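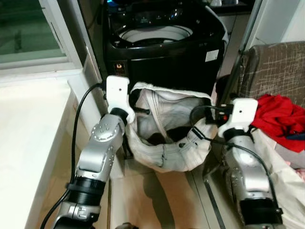
A white laundry bag held open in front of the top-loader. Dark items to the bottom, please.

Clinden laundry room gets its washer back

May 30, 2022

Residents of the Clinden building can stop rinsing socks in the sink. The black top-loading washer by the window is running again after 12 days out of order, a stretch that tested friendships and the supply of clean towels.

The repair firm, Droletico, replaced a drain pump and charged $568, which the building will pay out of its January reserve. The pump had been stopped by 2 hairpins and a guitar pick. No one has come forward for the pick.

Small things must now go in a zippered laundry bag before they go in the drum. Bags are on sale at the Ngubane corner store, and the first 100 come with a free packet of detergent. The sign-up sheet for Saturday mornings is already full.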